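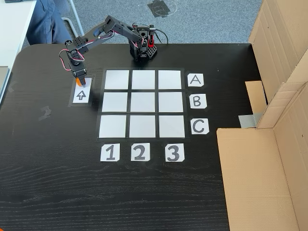 30/06/2026

Arm budget, second pass. Writing this down before the meeting so that I don't get talked out of it in the meeting.

Where we are: the first version of the spreadsheet asks for 2,466 dollars and replaces the small arm with the Gument desktop arm, plus a gripper, plus a thing called a "starter cell" that I still can't get a straight description of. Uriel wrote that version. I don't think it's a bad spreadsheet, I think it answers a question we haven't asked properly. The question is what stops the tic-tac-toe task from running well, and I don't believe the answer is "the arm costs too little."

What the task needs, written out again because it keeps growing when people talk about it:

- pick up a piece at the arrow station
- put it on one of nine tiles, A1 through C3
- let go without dragging it
- go back to the arrow and wait

That's it. No vision in the loop, no force sensing. The tile positions are taught by hand and stored. If the board stays put and the arm stays put, the stored positions should stay good. So before spending anything I want to know which of those two is moving.

My suspects, worst first.

1. The mounting. The base is small and it sits just behind the top row. When the arm reaches for row C it's stretched the furthest and everything that's loose adds up. Row A hardly ever gives trouble. C3 is the one people complain about, and C3 is also the far diagonal corner from where the piece gets picked up. A more expensive arm on a bad mount will miss C3 too, with a nicer motor noise.

2. The wiring. I have been saying this since April. The servo leads are routed in loops along the upper link and there's another bunch at the elbow. Loose wire has weight and it pulls differently depending on where the arm is. It can also catch. Mahnaz says she has never seen it catch. I say she has never seen C3 miss either, and it does, so somebody is not watching the same arm. (She read this over my shoulder and wants it noted that she was watching row B that afternoon. Noted.)

3. The board. Nine tiles laid by eye. The row and number cards are cut by hand, which doesn't matter to the arm, but it tells you how the rest was laid out. There is still residue on the table from where tape used to be, and I'd like somebody to tell me whether the taught positions were redone after the last time things got shifted. Braulio thinks yes. There's no entry for it in this book, and I went back through all of it.

4. The servos themselves. Fine, yes, these are cheap servos and they have slop. I put them fourth. They may deserve to be second. I'd accept a measurement.

About the Gument quote. The sheet lists a repeatability number and doesn't say at what reach or with what load. I wrote and asked. The reply thanked me for my interest and attached the same sheet. Evaristo called them and got a friendly person who offered us a demo on their table, with their parts. I'd expect it to go beautifully. I would like to see it do our board, from our arrow, on our table, with our pieces, and I'd like to be the one who bumps the table halfway through.

The gripper is a separate line and nobody has defended it to me yet. Two narrow fingers pointing straight down are about right for a small piece on a flat tile. The replacement is a parallel jaw with swappable pads. Swappable for what? We have one shape of piece. If the plan is to pick up other objects next year then that belongs in next year's plan with its own reason, and shouldn't ride in on this one.

The "starter cell": as far as I can work out from the brochure it's a plate, a fence and a license for the Lernley software. The license renews every year. That isn't in the spreadsheet at all, neither the first renewal nor any after it. Uriel, please add a row for it even if the number has to be a question mark. I've used Lernley once, on a rental, and it was pleasant until I wanted to export the taught points, and then it was a support ticket. Our ugly script keeps the points in a text file. I can open the text file.

Two other options on the sheet, for completeness:

Dusine. Same general size, metal links. They list it at 1,000 even, arm only, controller extra. Ezequiel likes it because spare parts are sold one by one and you don't have to buy a whole joint. That's the best argument I've heard for any of these. Lead time unknown. Their page says "in stock soon," which I've learned to read as a date that hasn't been invented.

Żak. Secondhand, comes through the dealer, no warranty worth the name. I only leave it in because the mounting pattern is published and we could make the plate ahead of time. If it turned up dead we'd at least have a plate.

Now the version I'd sign today. It comes to some 80 dollars and most of that is the plate:

- solid mounting plate, through-bolted to the tabletop
- sleeve and clips for the servo leads, with proper slack left at the joints
- one spare servo, same model as the shoulder
- a thin backing sheet for the whole board so the tiles, the number cards and the arrow station are all located off one piece and can't wander separately

That last one matters most to me. At present the arrow station and the board are two separate things on a table and we treat them as if they were one. Shift either and every stored move is wrong by the same amount, and it looks exactly like a bad arm. I'd put the base on the same sheet if Braulio thinks the sheet would take it. He's doubtful. He wants aluminum, and I want to see what it costs before I agree with him.

There's also the question of the side wall. At the moment it's a cardboard box and duct tape along the right side of the board. I have no objection to cardboard and I'm not paying for acrylic panels so that visitors like it better. The panels are in the spreadsheet under "safety." This arm could not hurt a sandwich. Please move the row to "appearance" and we can argue about it there.

Test before any order goes out, and I'd like this agreed today:

Reteach all the positions from scratch, write the time in this book. Then run every tile, in order, A1 to C3, ten passes. Mark each placement as clean, off-center or missed, by tile. Don't touch the table. Then tie the leads down with whatever is in the drawer, reteach, and do it again. Then clamp the base and do it again. Change one thing per run. Last time we clamped the base and swapped the pads on the same afternoon and learned nothing except that it got better.

If after all that C3 still misses and A1 doesn't, we have a reach or stiffness problem and I'll stop grumbling and support a new arm, probably the Dusine. If the misses are spread all over, I'd look at the servos. If they go away with the clamp, we buy the plate and I get to be unbearable for a week.

Mahnaz's objection, which is fair: running the tests costs her time and mine, and our time isn't in the spreadsheet either. Two days, she thinks. I think one and a half if the script doesn't hang. Set against the difference between the two budgets that still seems cheap to me, but I agree it should be written in as a cost, and I've added a row.

Evaristo's objection: the money may not be there later if we don't ask now. I can't answer that one. I did ask whether we could put in for the full amount and hold it until the results are in. He'll find out. I don't love asking for money on a maybe.

Open items

- Uriel: renewal row, move the panels, get "starter cell" in writing
- Ezequiel: Dusine lead time, and price of the controller
- Braulio: aluminum sheet vs. whatever we have on the rack, thickness, cost
- Mahnaz and me: test runs, start once the positions are retaught
- Evaristo: can the request be held
- Me: find the old taught-points file and check its date against Braulio's memory

Added after the meeting: agreed to the tests, not agreed on the order. Uriel would like it on record that he expects the clamp to make no difference at all. Gument quote stays open in the meantime. No one could tell me what the fence is for.

3 comments | 2 shares

Questions about this notebook: ask at the bench or write to the workshop list. © 2026 the authors. Back to top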